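The Glove Makers of Lodton

Put on a glove that was cut for you and the first thing you notice is that you can pick up a dime. I tried it at ten in the morning in a back room in Lodton, with a brown leather glove on my right hand and my own bare left hand for comparison, and the right hand won. I have been boring my friends with this ever since.

Lodton was a glove town once. There are still houses on Entwistle Street with the wide upstairs windows that let the sewers work by daylight, and an old ledger at the library lists 158 households that took in piecework. Leather came up the river, was cut in the shops near the bridge, and went out again in bundles to kitchens and porches all over the county. By the time Dorothy Wragg was born, most of it was gone. Her grandmother kept a few bundles going into her seventies and taught Dorothy to sew a thumb before she could ride a bike.

"The thumb is where you find out if somebody can sew," Dorothy told me. She is small and quick and she talks with pins in her mouth, which alarmed me for the first hour and then didn't. "Everything else is a straight line, more or less. The thumb goes around a corner."

She and Dilani Nanayakkara run Findurine, a two-person workshop that makes dress gloves, driving gloves and, lately, a very handsome gardening gauntlet. Dilani came to it from bookbinding, and she does the cutting. I had pictured scissors following a chalk line. What she does first is pull! She dampens the skin and works it over the edge of the bench, lengthwise and then across, again and again, until she knows how much stretch is left in it. A glove should give across the hand and hold firm along the fingers. Cut it the other way and the fingers grow longer every time you wear it, until you have a pair of empty tips flapping past your nails.

The cut piece, when it finally comes, is called a trank. It's a plain rectangle and it looks like nothing at all. Then it gets folded and slit, and suddenly there's a front and a back and four fingers waiting for sides. The sides are separate strips called fourchettes (Dorothy says "forgets," as her grandmother did, and I prefer it). At the base of some fingers goes a tiny diamond of leather called a quirk, smaller than a postage stamp, and it lets you spread your hand without popping a seam. I had worn gloves every winter of my life without knowing there was a diamond in there.

A good pair has 2,000 stitches in it if it's sewn by hand, and Dorothy sews hers with a three-sided needle that slices a neat little hole as it goes. The thread is waxed. She likes the light from the north window until late afternoon, and after that she switches to work she can do by feel.

Who buys them? Hollis Montoya, who restores upright pianos, has had the same black pair for nine years and sends them back each May for mending. Elsie Stockdale ordered hers for her wedding and now wears them to the grocery store, which delights everyone at the workshop. Lionel Tapley, a retired mail carrier, has one finger stiff from an old break, and no store-bought glove had ever gone on without a fight. Dilani cut him a wider fourchette for that one finger. From the outside I couldn't tell which it was.

The leather comes from Flokdale, a tannery two valleys over, and there is never quite enough of the thin stuff. Findurine's waiting list stood at 41 pairs when I visited. Neither of them seemed worried by it. They have turned down bigger orders, and they've started a beginners' class in the evenings, where students make one left glove and have to come back next term for the right.

I signed up, of course. My left glove is gray, and its thumb has a pucker in it that Dorothy studied for a long time before saying, kindly, that it would soften.

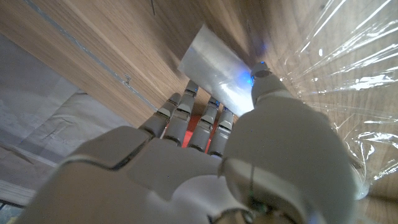 Measuring comes before any leather is touched, and it was my favorite lesson of the whole course. Dilani goes around the palm with a tape, then takes each finger by itself, base to tip. She wants the knuckles too, for that is where the glove has to bend. Even on a white plastic hand held palm up near an oak-grained surface, you can follow what she's after: four slender fingers in a row, one segment stacked on the next, with a small dark gap at each knuckle. On my own hand she found that the ring finger was longer than the index finger on the left and dead even with it on the right, so the second glove will need its own pattern. Class starts again when the evenings get dark, and I've already picked out the thread.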